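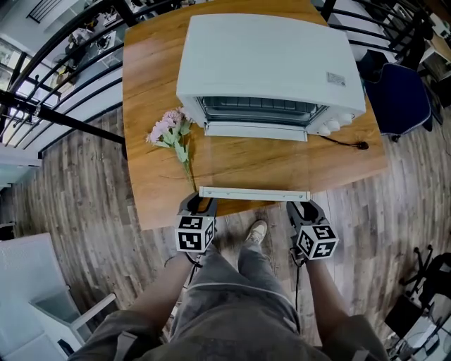
Toaster oven, door down, both grippers reporting for duty.

I look after a pair of handheld grippers at Clultside, and most of the job is wiping things. The marker cubes come first. A thumbprint on a black square is enough to ruin my morning, so they get a dry cloth before anybody touches an oven door, and then the cable gets a tug at the connector end. Gently. I have learned about gently.

Jaws are next. I open and close each one 12 times and listen. The left one has a click that Pusness, who sold us the spares, describes as "within character." I swap the fingers every 200 runs whether they look tired or not – they never look tired, they just start dropping things.
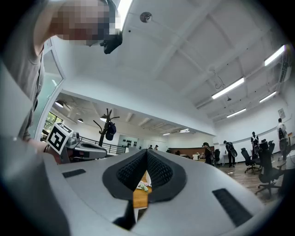
How often do the finger screws need tightening?
Every morning, a quarter turn at most, and stop when you feel it bite.

The run log stood at 1,488 when I last looked, all in the Flandasby format, meaning one column I understand and 12 I don't. Somewhere in there is the week I put the fingers back on the wrong way round and blamed the software until lunch.

Still to do: a new strain relief for the cable, and finding the small hex key. I have the big one. I have three of the big one.

Last updated: September, 4:40 pm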